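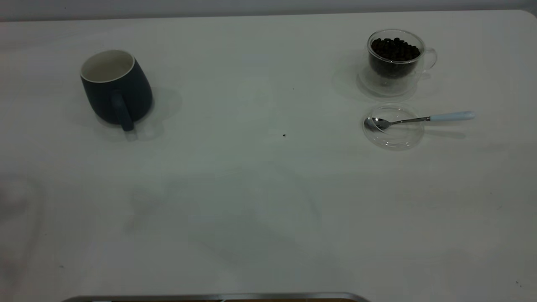
Before you log a culvert inspection in Clireck, set the site code and the datum. Work at a clear desk with the field sheets flat and cups well away from them – a dark blue mug and a glass cup at the far side of a white table are far enough. Enter the pipe diameter in millimetres (600 on the Flakivbridge road) and the upstream invert level first.

Open the Levels tab and type the downstream invert. The program works out the fall. If it comes out negative, the two levels have been swapped.

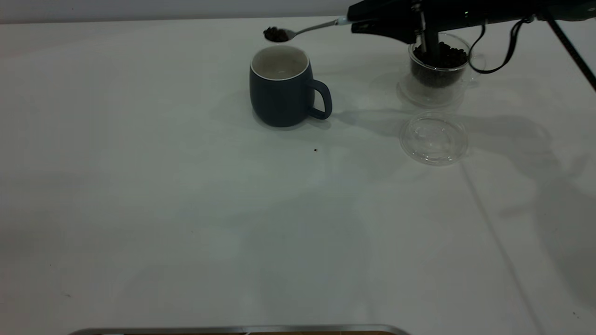 Brunello Galli
11 June 2024

Next, attach the flow record. Files from the Öberg logger need the header row removed; the February file for culvert 19 should then have 3,841 rows. Press Check, correct any line marked in red, and save as a draft. Drerport staff sign off drafts under form 734.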